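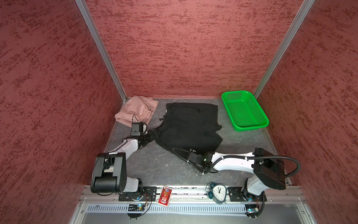
Black shorts at the back of the cell, held by the arm on the right.

Astach: the stuff people keep asking me

I run Astach by myself, in the evenings mostly, and my inbox has been filling up with the same handful of questions. So I finally sat down with a pot of coffee and wrote the answers out properly. If yours is missing, use the contact form and I'll add it when I get a minute.

What is Astach?

It's a small web app that reads your public wallet addresses and turns the mess into a ledger you can understand. You paste in an address, it pulls the transaction history, and it sorts everything into buckets: swaps, transfers between your own wallets, fees, lending deposits, interest, and a sad little bucket called "no idea" that you get to sort by hand. I built it after a January I spent copying transaction hashes into a spreadsheet (never again!) and it grew from there.

Do you hold my coins?

Nope. I never hold anything and I don't want to. Astach only needs your public address, the one you'd give to somebody who wanted to send you money. It will never ask for your seed phrase or your private key. If a page that looks like mine asks for either one, close it and please tell me so I can warn everybody else.

Do I have to connect my wallet?

You don't. There is a "connect" button, and all it does is fill in the address for you so you can skip the copy and paste. It may ask you to sign a message to prove the address is yours, if you want to save your labels to it. Signing that message costs nothing and moves nothing. If your wallet pops up a request to approve spending, something is wrong and you should say no.

How many wallets can I add?

The free plan takes 2. The paid plan takes 5, and yes, I know some of you have way more than that. The limit is there because every extra wallet means more calls to the data provider and I pay for those out of pocket. If you really need more, write to me and tell me what you've got going on, and we'll work something out.

Why does my swap show up as two separate transactions?

On a lot of decentralized exchanges a first-time swap really is two transactions. You approve the token, then you swap it. Both cost a network fee, so both belong in your ledger. Astach tries to pair them up and show them as one line with a little arrow you can expand. It gets this right most of the time, but if you approved a token on one evening and came back a week later to do the swap, it usually misses the link. Click the first one, hit "pair with," and pick the second.

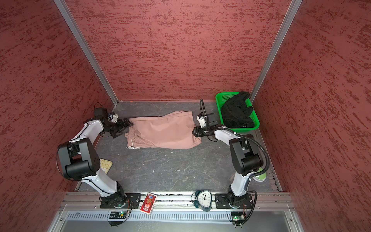 Pink pants, folded, between the two grippers.

I deposited into Iller and Astach says I sold everything. Help!

You didn't sell, breathe. When you put coins into a lending pool like Iller, the pool takes your coins and hands you a receipt token. From the outside that looks exactly like a trade, and for the longest time my code treated it as one. It now recognizes the Iller receipt tokens and files them under "deposits." If you imported your history a while back, go to Settings, choose "Re-read history," and let it run. It can take a while on a busy wallet, so maybe go make a sandwich.

How the deposit gets taxed is another matter. That depends on where you live, and I've heard different preparers give different answers. Astach lets you flip a switch to treat it either way. Ask the person who does your taxes which one they want, and then leave the switch alone for the rest of the year.

Which chains do you support?

There are 4 at the moment, and they're listed on the import screen with a green dot next to each one that's up to date. A yellow dot means I'm behind and catching up. A red dot means it broke and I'm probably already grumbling at it. Bạch was the last one I added, and it's still the one that goes yellow the most, usually when a lot of people are bridging at once.

Speaking of Bạch, why can't I find it when I search?

Because I was lazy about accents, sorry! You used to have to type the name exactly right, little dot and all. You can now type "bach" with a plain a and it comes up. If you still get an empty list, do a hard refresh, as your browser has probably held on to the old version of the page.

My Hevgate file won't import. What am I doing wrong?

Probably nothing. Hevgate lets you download your history in a couple of formats, and the one with the friendlier name is the one that doesn't work. You want the full account statement, saved as CSV. The "trades only" file leaves out deposits and withdrawals, so Astach sees coins leaving your balance that never came in, gets very confused and gives up. Also, don't open the file in a spreadsheet program and save it before you upload it. Spreadsheets love to round off long decimals and rearrange dates, and then the whole thing falls apart.

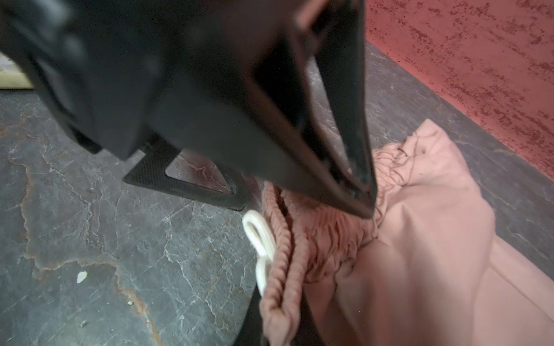 If you have already saved over it, just download a fresh copy from Hevgate and upload that one straight away. You can delete the bad import from the Files tab without losing any labels you've added to your other wallets.

Where do the prices come from?

I take an average from several public price feeds at the time of each transaction. For the big coins it's very close to what you'd see anywhere else. For tiny tokens with hardly any trading, the price can be way off, or there may be no price at all. Those lines get a gray tag, and you can type in your own number and a note on where you found it. Write the note! You will not remember next spring.

Can you tell me what to buy?

I can't and I won't. I'm a person who wrote a ledger app. I've made some truly awful picks of my own, and they're all sitting in my test account with the losses showing.
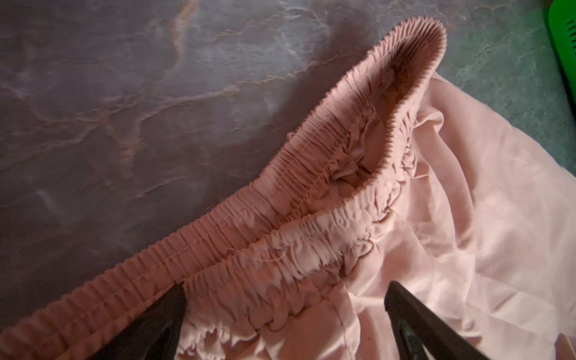 Black gripper fingers and a pink elastic waistband.

What happens to my data if I cancel?

Your labels, notes and saved addresses get deleted when you close the account. Before that, you can export the whole thing as a CSV from the Files tab, and I'd do that even if you plan to come back. The blockchain itself is public, of course, so the transactions stay where they always were and I have no say in that part.

Can I get a refund?

Sure. Send me a message through the contact form with the email address you signed up with and I'll send the money back the way it came. You don't have to give a reason, although if something bugged you I'd love to hear what it was.

Is there a phone app?

Not yet. The site works okay on a phone if you turn it sideways, and the ledger view is the only part that gets cramped. I've started on a proper small-screen layout, but the Bạch import keeps eating my evenings, so I'm not promising a date.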